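Nestberg to charge deposit on takeaway containers from January

2021-11-30

Cafes and food stalls in Nestberg will start charging a deposit on reusable takeaway containers in January, after the town council voted to go ahead with the plan put forward by the Crabtree Street traders.

Customers will pay the deposit when they order and get it back when they return the container to any business taking part. People who bring their own dish from home will pay nothing extra. Single-use boxes will still be allowed, but shops that sign up have agreed to keep them behind the counter and hand them out only on request.

The council has set aside $2,000 to help smaller businesses with setup costs, and has ordered 450 containers from Ullow, a supplier that already works with the town's schools. The containers come in 3 sizes and have lids that clip on - an earlier version with a screw lid was dropped after staff said it took too long to close at lunchtime.

Kusum Bhatia, who runs a lunch counter on Crabtree Street, said washing was the main worry among owners she had spoken with.

"Most of us have a small sink and one rack," she said. "If everything comes back on the same afternoon, we need somewhere to put it."

Under the plan, businesses without a dishwasher can send returned containers to the kitchen at Musunis Hall, where they will be washed overnight and sent back before opening. Places that serve on their own plates will not have to change anything for customers who eat in. 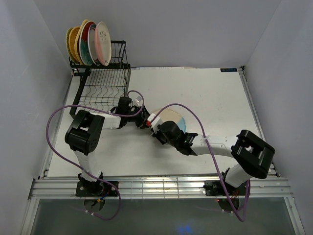

Roy Sugden, who spoke against the plan at the meeting, said the deposit would put off people passing through town who have no reason to come back. He asked for a return point near the bus station. The council said it would look at the request in the spring.

Businesses can sign up at the town office until the end of the year. Training for staff is free and takes one morning.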